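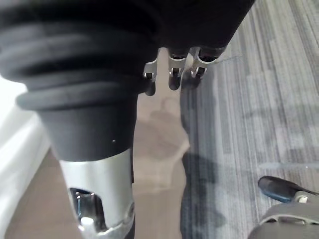
## 坂の上の町で、パンを待つ

朝の五時半、ストゥシスソープの坂道にはまだ街灯がついている。石畳は夜露で黒く光り、港のほうからは、かもめの声に混じって荷車の音がのぼってくる。そんな時間に、郵便局の隣の細い路地をのぞくと、もう人が並んでいるのだから、初めて訪れた私はすっかり驚いてしまった。並んでいる人たちは眠そうな顔をしているのに、どこか楽しそうで、布の袋を腕にかけ、隣の人の膝の具合だとか、畑の豆の出来だとかを小声で話している。

お目当ては、ヴォイチク製パン所のライ麦パンである。丸くて、ずっしりと重く、皮は栗の鬼皮のような色をしている。切ると酸味のある香りがふわりと立ち、噛んでいるうちに、あとからゆっくり甘みが来る。私は最初の一枚を何もつけずに食べ、二枚目にバターを塗り、三枚目で昼食がいらなくなった(それでも昼にはスープをいただいたのだけれど)。

窯を預かるデズモンド・デラクロワさんは、もともとパン職人ではなく、隣町タークリーで時計の修理をしていたという。先代が腰を痛めて店をたたむと聞き、客のひとりとして「それは困ります」と言いに行ったところ、では手伝ってくれと前掛けを渡された。それから14年になる。

「断る間がなかったんですよ。前掛けの紐を結びながら、まあ今日一日だけなら、と思っていました」

デラクロワさんは話しながらも手を止めない。生地を台に落とし、向こうへ押して、手前に折る。その繰り返しを眺めていると、こちらの呼吸までだんだんゆっくりになってくるから不思議だ。

パンだねは、先代から受け継いだものを毎晩継ぎ足している。夏は機嫌がよすぎて、冬はなかなか起きてこない。五月のはじめ、急に冷え込んだ晩には、毛布でくるんで窯のそばに寝かせたそうだ。聞けば聞くほど子どもか猫の話のようで、私はつい「名前はあるんですか」と尋ねてしまった。デラクロワさんは少し黙ってから、ある、でも教えない、と笑った。

粉は、川上のグルマリ農場から届く。届くといっても、農場主のフィッツジェラルド・クレンショーさんが、自分の古いトラックで運んでくるのである。その荷台に乗せてもらって畑を見に行った日のことは、しばらく忘れられそうにない。道はでこぼこで、帽子は二度飛び、二度とも犬が拾ってきてくれた。畑では背の高いライ麦が風に倒れたり起きたりして、遠くから見ると、緑の大きな獣が寝返りを打っているようだった。

クレンショーさんの畑のライ麦は、昔からこの谷で作られてきた背の高い品種で、雨の多い年にはよく倒れる。収量も多くはない。もっと楽な麦があるでしょう、と私が言うと、クレンショーさんは穂を一本折って、手のひらで揉み、ふっと籾殻を吹いてみせた。残った粒は細く、青みがかった灰色をしている。

「祖父はこれで屋根も葺いたんです。うちの納屋の北側は、いまでもそうですよ。見ていきますか」

もちろん見せていただいた。納屋の中は乾いた草の匂いがして、梁には燕の巣がかかっていた。壁には収穫を書きつけた黒板があり、いちばん下の行に、昨年の分として「80袋」とある。白墨の字の横には、誰かが描いた小さな魚の絵。お孫さんの仕業らしいが、ご本人は消す気がないようだった。

さて、坂の上の店に戻ろう。六時を少し過ぎると、木の扉が内側から開く。最初に出てくるのは湯気で、その次がパンの匂い、それからようやくデラクロワさんの顔である。列の人たちは急がない。前の人が小銭を探すのに手間取れば、後ろの人が袋を持ってやる。焼き色の濃いのがいい人、薄いのがいい人、それぞれに好みがあって、棚の前では毎朝、短い相談が始まる。私の前にいた年配の婦人は、底を指の背で軽く叩き、音を聞いてから選んでいた。真似をして叩いてみたものの、私にはどれも同じ音に聞こえた。

宿に持ち帰った半分は、三日目がいちばんおいしかった。薄く切り、しっかり焼いて、塩気の強いチーズをのせる。四日目には硬くなったので、デラクロワさんに教わったとおり、玉ねぎと一緒に煮て、胡椒をたっぷり挽いた。窓の外では細かい雨が降りだして、港の灯がにじんでいた。

**ヴォイチク製パン所**
ストゥシスソープ、郵便局脇の路地を入る。朝六時ごろ開店、売り切れ次第終了。ライ麦パンは500グラムの小型もあり。袋は各自持参のこと。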